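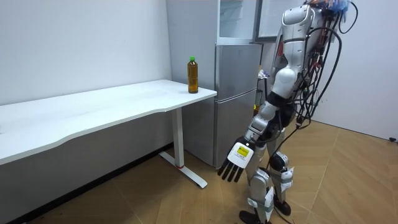

# Ce que la cuisine commune fait du froid

Rapport de projet, atelier « Habiter ensemble », 2 juillet 2019

Tout est parti d'une dispute à propos d'un pot de crème ! Dans notre résidence étudiante, la résidence Piretti, chaque étage partage une cuisine, et chaque cuisine a ses propres lois, écrites ou non. Notre groupe voulait travailler sur le gaspillage alimentaire, sujet classique, et nous avons vite découvert que la vraie question était plus amusante : comment des gens qui ne se sont pas choisis se mettent-ils d'accord sur ce qui est encore bon à manger ?

## Le terrain et la méthode

Nous avons suivi 7 cuisines partagées pendant tout le mois d'avril, dont 4 à Piretti et le reste à la résidence Ocampo, de l'autre côté du parc. Chaque cuisine a reçu un carnet accroché près de l'évier. Les habitants y notaient ce qu'ils jetaient, pourquoi, et s'ils l'avaient acheté eux-mêmes. Nous avions peur de récupérer des pages blanches. Erreur complète : certains carnets sont revenus bourrés de dessins, de recettes et de règlements de comptes en trois couleurs.

Au total, nous avons relevé 99 notes exploitables. Une note comptait comme exploitable quand elle indiquait au moins l'aliment et la raison du rejet. Les autres (« dégoûtant », « encore ! », un simple point d'exclamation) ont été gardées à part, et nous y revenons plus bas parce qu'elles valent le détour.

## Le froid et l'oubli

Le premier motif de rejet est l'oubli, loin devant la date dépassée. Les légumes au fond du bac, la moitié d'un citron, le riz du soir dans une boîte sans nom... Les gens achètent avec de bonnes intentions, puis un aliment rangé derrière un autre cesse d'exister. Nous avons adoré cette formule lue dans un carnet d'Ocampo : « je l'ai mis au frais pour ne plus y penser ».

Le congélateur joue un rôle à part. Dans les notes, il apparaît comme une sorte de salle d'attente, où l'on place ce qu'on n'ose pas encore jeter. Le pain y va beaucoup, les restes de sauce aussi, souvent sans étiquette.
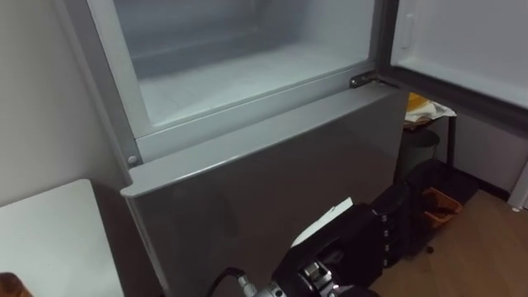 Le givre revient d'ailleurs dans plusieurs remarques, et toujours comme le problème de quelqu'un d'autre. Dégivrer prend une matinée, il faut vider les affaires de tout le monde, et personne ne veut être celui qui laisse fondre les glaces du voisin. Une couche épaisse réduit pourtant la place disponible et fait consommer davantage. Dans deux cuisines, un calendrier de dégivrage a été affiché pendant notre enquête — sans que nous l'ayons suggéré, promis !

## À qui est ce yaourt ?

Deuxième grande découverte : on jette moins facilement ce qui appartient à un autre. Un aliment douteux mais étiqueté peut rester très longtemps en place, protégé par son prénom. À l'inverse, les produits collectifs (huile, moutarde, beurre) finissent presque toujours consommés. Une cuisine d'Ocampo avait mis en place une étagère « servez-vous », baptisée Olaler pour une raison que ses inventeurs ont eux-mêmes oubliée, et c'est là que les notes de rejet sont les plus rares.

Nous restons prudents : cette cuisine était aussi la plus petite, et ses habitants mangent souvent ensemble.

## Limites et suite

Un carnet ne voit que ce qu'on veut bien y écrire. Les plus motivés sont surreprésentés, et une des cuisines a perdu le sien pendant environ 7 jours. Quant aux notes inexploitables, elles expriment surtout de l'agacement, et nous aurions dû prévoir une colonne pour cela dès le départ.

À la rentrée, nous aimerions installer une étagère Olaler dans chaque cuisine de Piretti et reprendre les carnets avec un modèle plus simple. La résidence de Flallurthorpe, avec laquelle notre école organise des échanges, est partante pour essayer aussi. Le modèle de carnet traduit est déjà prêt, il reste à trouver des crayons qui ne disparaissent pas.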